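Foire aux questions – Locataires et copropriétaires de la résidence Morgan
Portes palières, serrures et accès aux parties communes 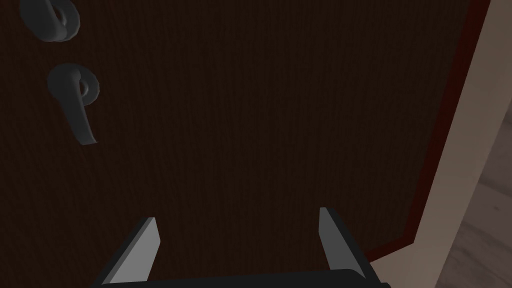 Les réponses réunies sur cette page s'appliquent aux bâtiments A à D de la résidence Morgan, gérée par la société Udetti. Elles complètent le règlement de copropriété et ne s'y substituent pas. En cas de divergence, le texte du règlement prévaut.

Dernière mise à jour : lundi 8 décembre 2025

Qui a la charge de l'entretien de la porte d'entrée du logement ?

La porte palière est une partie privative, à l'exception de sa face extérieure, dont l'aspect relève de la copropriété. Le locataire assure l'entretien courant : graissage des gonds, remplacement des petites pièces de la serrure, nettoyage. Le propriétaire bailleur prend en charge les réparations dues à la vétusté ou à un défaut de construction.

Puis-je remplacer ma serrure ?

Oui. Le locataire peut faire poser un nouveau cylindre à ses frais, sous réserve de conserver l'ancien et de le remettre en place à son départ si le bailleur le demande. La pose d'une serrure multipoints nécessite l'accord écrit du propriétaire dès lors qu'elle entraîne un perçage du vantail ou du bâti.

Puis-je repeindre la face extérieure de ma porte ou en changer la teinte ?

Non, sauf décision contraire de l'assemblée générale. L'harmonie des paliers est protégée par le règlement de copropriété. Toute demande de modification doit être adressée au syndic avant la fin du mois de septembre afin d'être inscrite à l'ordre du jour de l'assemblée suivante. La face intérieure peut être peinte librement par le propriétaire occupant. Le locataire est invité à consulter son bail.

Quelles sont les règles applicables au remplacement complet d'une porte palière ?

Le dossier comprend le devis de l'entreprise, la fiche technique du modèle retenu et, pour les logements donnant sur l'escalier principal, le procès-verbal de résistance au feu. La durée de résistance exigée dans la résidence est de 30 minutes. Les dossiers incomplets sont retournés au demandeur sans examen.

Le gestionnaire technique, M. Caradog Pritchard, vérifie la conformité du modèle avant le début des travaux. Aucune dépose ne peut avoir lieu avant réception de son accord écrit.

Ma porte frotte ou ferme mal. Que dois-je faire ?

Les variations d'humidité peuvent faire travailler le bois, en particulier au début de la saison de chauffe. Il est recommandé de contrôler d'abord le serrage des paumelles. Si le frottement persiste, le locataire en informe son bailleur par écrit. Il est déconseillé de raboter le chant d'une porte coupe-feu : cette opération peut lui faire perdre son classement.

J'ai perdu mes clés. Le gardien dispose-t-il d'un double ?

Aucun double des clés privatives n'est conservé à la loge. L'occupant doit faire appel au serrurier de son choix et présenter un justificatif de domicile. La société Fiststead, titulaire du contrat d'entretien des parties communes, n'est pas habilitée à ouvrir les logements.

Comment obtenir un badge supplémentaire pour le hall ?

Chaque logement reçoit 2 badges lors de l'emménagement. Les badges supplémentaires sont facturés au demandeur selon le tarif affiché dans le hall. La demande s'effectue au moyen du formulaire 1379, à déposer à l'accueil ou à transmettre depuis l'espace client Wamumley. Tout badge perdu doit être signalé sans délai afin d'être désactivé.

Qui paie les réparations après une effraction ?

L'occupant dépose plainte et déclare le sinistre à son assureur dans le délai prévu au contrat. Lorsque la garantie vol couvre les détériorations immobilières, l'assureur indemnise la remise en état de la porte dans les limites de la police. À défaut, la répartition des frais entre le locataire et le bailleur est examinée au regard du bail et des circonstances.

Est-il permis de fixer une plaque, une couronne ou un judas ?

Les plaques nominatives sont fournies par le syndic, au format unique. Les décorations saisonnières sont tolérées si elles ne nécessitent ni clou ni vis. L'installation d'un judas optique est soumise à l'accord du propriétaire. Sur une porte coupe-feu, elle doit être réalisée avec un modèle compatible.

À qui adresser une question qui ne figure pas sur cette page ?

Les demandes sont reçues par écrit à l'accueil d'Udetti ou par l'espace client Wamumley, rubrique « Accès et fermetures ». Veuillez indiquer le bâtiment, l'étage, le numéro du logement et la référence de dossier 3686.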